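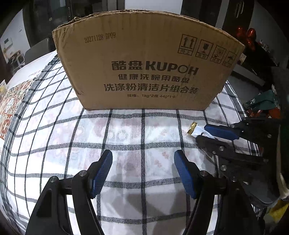
Drukier is withdrawing version 3 of the Buzatu carton-handling model from all test sites. Operators who have it installed should stop the arm, leave it powered down and wait for written clearance. This thread sets out what is known. 1/14

In February a two-arm test cell running Buzatu closed its left gripper on the front wall of a carton before the right gripper had reached it. The carton was pulled across the table and struck the guard. No one was hurt. 2/14

The shift lead pressed the emergency stop and the cell shut down as designed. The event was logged as a slipped grip. That entry was wrong, and it delayed the correct finding. 3/14

The same early closing was later reported from a second cell, then from a third. All of them used different arms and different controllers. The one thing they shared was the model, and the review moved to the recordings it had learned from. 4/14

Those recordings are made by people using hand-held grippers on ordinary tables, one tool in each hand, with cartons and small packaged goods. A camera on each tool records the work. The two streams are then matched in time by our software, Plullero. 5/14

The fault is in Plullero. When one camera restarted during a session, the software kept the old clock offset for that side. Every recording made after the restart placed the left hand 36 milliseconds ahead of the right. 6/14

Of 3562 two-handed recordings in the training set, 1628 carry this error. The checks in place looked at each stream separately, and each stream taken alone was sound. No check compared the two. 7/14 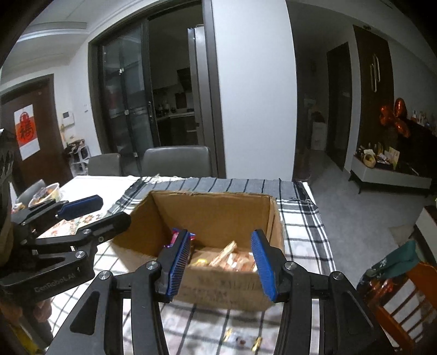 Rumevitz, October 8, 2026

The review led by Aslak Lundgren has closed its first stage. Its full text has been sent to every test site and to the people who made the recordings. The points that affect daily work follow. 8/14

The hand-held grippers were examined and are not the source of the fault. Pads, pivot screws and linkages were inspected at the recording sites. Teams may go on using them for tabletop work, including open cartons with the flaps removed. 9/14

The people doing the recording followed their instructions. Several had noted camera restarts on their session sheets, and those notes were not passed to the software team. Session sheets now go to both teams on the day they are written. 10/14

Plullero has been changed to discard the stored offset after any restart. At the start of a session, and again after each restart, the recorder must touch the two grippers together so that the contact shows in both streams. Sessions lacking it will be rejected. 11/14

The affected recordings have been set aside. Stellan Holmgren's group is testing whether the offset can be corrected from the video. Until that work has been checked by someone outside the group, no corrected recording will be used for training. 12/14

For sites with a stopped cell: do not restart on an older version of Buzatu without asking. Version 2 was trained on part of the same set and is still under review. Keep the guard closed, lock the supply and save the controller log before any maintenance. 13/14

Any report of a gripper closing early, however minor, should now be filed as a safety event and not as a slipped grip. The form has been changed and the old category removed. The second stage will cover why three reports were needed before the cause was looked for in the data. 14/14

Added after questions from two sites: single-arm cells are included in the withdrawal. The timing error has not been seen in them, but they run the same model file and must stay powered down until clearance is given.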